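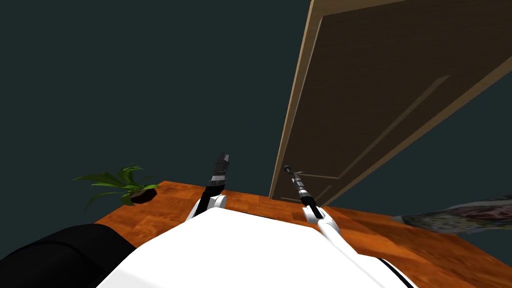 Building Materials and Interior Finishes
Handout 3: Wood and Moisture
Lecturer: Mechthild Grabner. Exercises: Benedikt Hubmann.

Read before the March lab session. The section on panel width is needed for the written assignment.

3.1 Water in wood

Water is held in wood in two ways. Free water fills the hollow centers of the cells. Bound water sits inside the cell walls. When green lumber dries, free water leaves first, and the piece gets lighter with almost no change in size. The point at which the cell centers are empty and the walls are still full is called the fiber saturation point. Below it, bound water starts to leave, the walls get thinner, and the piece shrinks. Strength and stiffness also change below this point, generally rising as the wood dries.

Moisture content is given as the mass of water divided by the oven-dry mass of the wood, times 100. Because the dry mass is in the denominator, values above 100 percent are possible in fresh lumber. Students mix this up every year with the wet-basis figure used for grain and firewood. All moisture contents in this course are on the dry basis.

3.2 Equilibrium moisture content

Wood exchanges water with the air until it reaches a balance set mainly by relative humidity and, to a lesser degree, by temperature. This is the equilibrium moisture content, or EMC. A board moved from a cool, humid store to a heated room will dry toward the EMC of the room. The surface responds first and the core follows slowly, and the difference between the two is the usual cause of surface checks.

The relation between humidity and EMC is not a single curve. Wood that is losing water sits at a slightly higher moisture content than wood that is gaining water at the same humidity. The effect is called hysteresis. It can be ignored in the exercises but not in the lab report, where the direction of approach has to be stated.

3.3 Direction of movement

Shrinkage differs along the three axes of the tree:

Longitudinal (along the grain): very small in normal wood. Neglected in most design work.
Radial (from the center of the trunk outward): moderate.
Tangential (along the growth rings): the largest, often near twice the radial value.

The difference between radial and tangential movement explains most distortion. A flat-sawn board cups as it dries, with the edges moving away from the heart side. A quarter-sawn board stays flatter and changes less in width. Squares cut with the rings running from corner to corner turn into diamonds. Twist is a separate matter and is usually tied to spiral grain.

Reaction wood and juvenile wood can shrink noticeably along the grain. A long stile with reaction wood on one edge will bow, and no finish will prevent it.

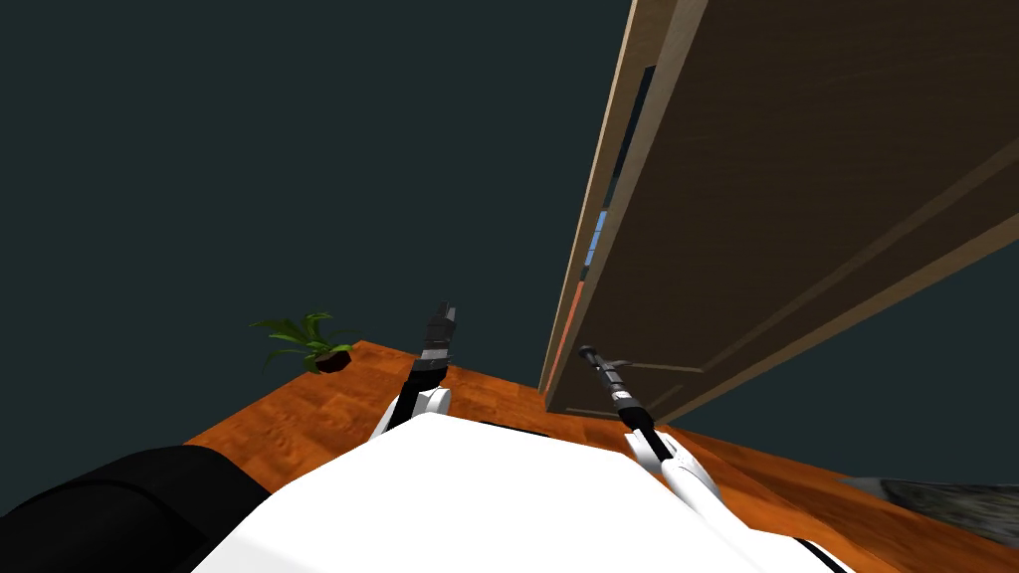

3.4 Estimating a change in width

For small changes below fiber saturation, the following linear form is accurate enough:

change in width = width × coefficient × change in moisture content

Width is in millimeters, the change in moisture content is in percentage points, and the coefficient is the fractional change in width per percentage point. Use the tables in the course reader. The values below are for the exercise only.

Worked case. A solid panel is 520 mm wide and 2000 mm long. It is flat-sawn, with a tangential coefficient of 0.003. Moisture content drops by 5 percentage points between delivery and the heating season.

520 × 0.003 × 5 = 7.8 mm

The panel loses 7.8 mm of width. Its length is treated as constant. If the same panel is quarter-sawn with a radial coefficient of 0.0015, the loss is 3.9 mm. Sawing pattern alone has halved the movement.

Note that the result depends on the full panel width. Gluing up the panel from narrow strips does not reduce the total. It does spread out the cupping, particularly where the ring orientation alternates, and that is the reason shops do it.

3.5 Design for movement

Frame-and-panel construction is the traditional answer. The panel floats in a groove and can change width freely, while the frame members are narrow and run their long axis in the direction that has to stay fixed. The panel must not be glued into the groove. A single dot of glue at the middle of the top and bottom edges is accepted, as it only centers the panel.

Solid tops are fixed with slotted holes or buttons. Breadboard ends are glued at the center only, with the outer pins in slots. Solid flooring needs a gap at the perimeter, covered by the baseboard.

Coatings slow the exchange of water — they do not stop it. Both faces should get the same number of coats. A top finished on one face will take up and give off water unevenly and may cup even when the lumber was dry and well sawn.

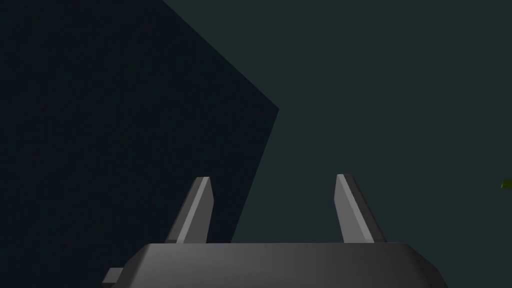
Figure 3. Parallel-jaw gripper, fingers apart (rendered view).

3.6 Measuring

The oven-dry method is the reference. Weigh the sample, dry it to constant mass, weigh again. It is slow and destroys the piece. Pin meters read electrical resistance between two electrodes and need a correction for species and temperature. Pinless meters respond to the density of the wood as well as its water, so the density setting must be checked first.

Take readings away from the ends of the board, where wood dries faster. For the lab, take 3 readings per board and report each one along with the mean.

3.7 Assignment

a) Repeat the worked case for a rise of 3 percentage points, for both sawing patterns.
b) State the groove depth you would choose for the flat-sawn panel, and on what assumptions.
c) Sketch the end grain of a cupped board and mark the heart side.

Hand in on paper to Chaimae Ragab. Questions on the meters go to Cyrill Egger.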